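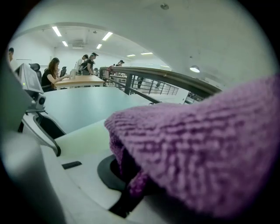 Purple ribbed knit cloth on a pale surface.

Home | Files | Issues | Wiki | Releases

# Bandska knit pattern notes

Bandska is a set of plain text patterns for hand-knit dishcloths, scarves and small blankets. The first batch was typed up by Dorota Wysocka from her own notebooks. Viorica Kovačević checked the stitch counts and fixed the row numbering in July.

## What is in the folder

- `patterns/` has 375 files, one pattern per file
- `charts/` has stitch charts for 200 of them
- `yarn.csv` lists fiber, weight and needle size
- `terms.txt` gives the US name for each stitch abbreviation

Each pattern file starts with a title, a finished size and a gauge. Rows follow, one per line. Repeats are in square brackets. Sizes are in inches.

Colors are free text and were never cleaned up. The same yarn may be down as pink in one file and purple in another, so don't sort on that column.
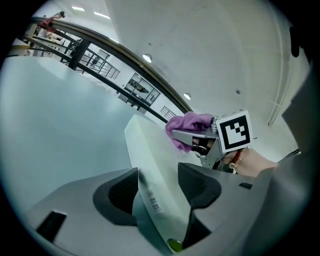

## Known problems

- 9 files have no gauge
- The Ledance blanket has 2 versions with different borders. Use the later one.
- Ribbing is written as both "k2, p2" and "2x2 rib"

## Changes

August 2024: added the Krajčí scarves, sent in by Nisha Kashyap. Removed duplicate charts.

## Use

Free for personal knitting and for teaching. Ask Dorota before printing patterns for sale. Corrections go in Issues, with the file name and row number.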